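Speaker notes: Running a guest room when you've never run anything
June 13, 2018, small hosts' evening

(Wait for the kettle to finish. It's loud in there.)

Hello everyone, thanks for coming out. I let two rooms above our old shop, under the name Szabo House, and I've been doing it long enough to have made most of the mistakes I'm going to talk about. The organisers asked for tips. I've got tips, but mostly I've got grumbles, so bear with me.

Start with money. My first year I charged far too little and I was full every night from May onwards and completely worn out. I thought full meant good. Then I put the price up by 17 pounds a night, feeling sick about it, and the bookings hardly moved! I could have cried. If you're never empty, have a look at your price before you have a look at anything else.

(Ask for hands up: who has put their price up this year?)

Next slide. Linen. I know, but it's where the money goes. I used to buy white everything, and white lasts until the first guest with fake tan. So the towels went grey, that speckled salt-and-pepper sort, and I've never looked back.

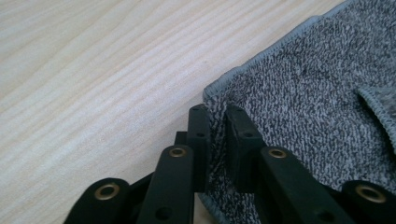

Slide 4: Grey towel on pale wood.

Buy more sets than you think. I had two per bed at the start and spent my life next to the tumble dryer. Go to three, and keep a spare one hidden from the rest of the family or it will end up at the swimming pool.

Now breakfast. I don't do cooked any more, and I want to say that out loud because some of you are frying eggs at six in the morning and hating it. I do a tray: bread, fruit, yoghurt, decent butter, a pot of jam from Jolard, the farm shop up the hill. The reviews got better when I stopped cooking, which tells you something about my cooking (pause, they might laugh). People mention the jam all the time. One couple bought six jars on the way home.

Booking sites. I'm on two of them and I also take bookings by email. Corkotix is the little calendar program I use to stop them clashing. It isn't pretty and it sulks when the wi-fi drops, but I haven't double-booked since I got it. Before that I had a wall planner and a felt pen, and one night I had two families on the doorstep and one room. I gave the second lot our own bedroom and we slept on the shop floor. Don't do that.

Next slide, reviews.
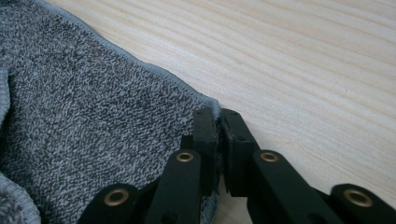

Reviews will keep you awake if you let them. I've had 100 or more by now and I can still recite the three nasty ones. Most complaints are tiny, and you can only find the tiny things by staying in your own room for a night, which I do every spring. Lie on the bed, look at the ceiling, have a shower, try to charge your phone. Pick up the towels while you're at it. Look at that lighter blue-grey binding along the edge: on mine that's the first bit to fray, and guests spot a loose thread long before they spot your lovely new curtains. When you do get a bad one, leave it a day before you answer, then write two polite lines and stop.

Dogs. We take dogs, mainly because of Gumby, our own elderly spaniel, who would be offended otherwise. I charge extra and leave an old blanket out. The dogs have been no trouble at all. Children with felt pens, on the other hand...

(If running late, skip to keys.)

Keys! Get a key safe. Mine cost me 22 pounds and gave me my evenings back. Change the code after every stay and put it in the message you send that morning.

Right, I think that's my time. There's a sheet by the door with my cleaning list on it, please take one, and I've brought jam if anyone wants to try it. Questions?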